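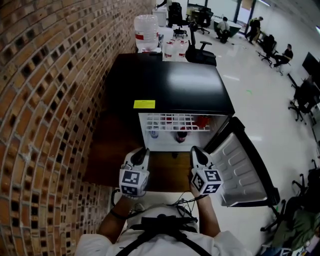

Skodgate Fridge Thermometer, two-pack

I started selling these in August after I lost a whole drawer of cheese to a fridge that was running warm and never let on. The dial on the fridge wall went from 1 to 7, which told me nothing at all. 1 to 7 what? So I bought a pile of thermometers, tried every one of them at home, and the Skodgate was the one I kept reaching for (and the only one my mother-in-law could read without her glasses!).

It hangs from a shelf or stands up on its own foot. The numbers are big, the safe zone is shaded blue, and there's no battery to die on you. It's a plain old dial — you leave it alone overnight and read it in the morning before anybody goes hunting for milk.

What you get
Two thermometers, one for the fridge and one for the freezer
Two shelf hooks
A card with the temperatures to aim for

Aim for 37 to 40 degrees in the fridge and 0 in the freezer. Small fridges tend to swing more than big ones, so give yours a full day after you turn the knob and don't keep fiddling with it. I keep mine on the middle shelf toward the back. The door is the warmest spot, so please don't put your eggs there, whatever the little egg tray says.

Will it fit a dorm fridge? Yes, it's under 3 inches tall. Can it go in the dishwasher? No! Wipe it with a damp cloth. I put one through by mistake and the dial fogged up for good.

Price is $12 for the pair. Shipping is free on orders over $39, so a few of you have been teaming up with neighbors, and I think that's great.

"Bought one set for home and went back for another for the break room. Turns out we'd been keeping our lunches at 46." — Harish Menon

"Easy to read, hook is a little stiff." — Shu-fen Yen

Shu-fen is right about the hook. Bend it open a bit with your fingers before you hang it on a thick wire shelf.

Back in stock 9/20/20. Orders placed on the weekend go out Monday.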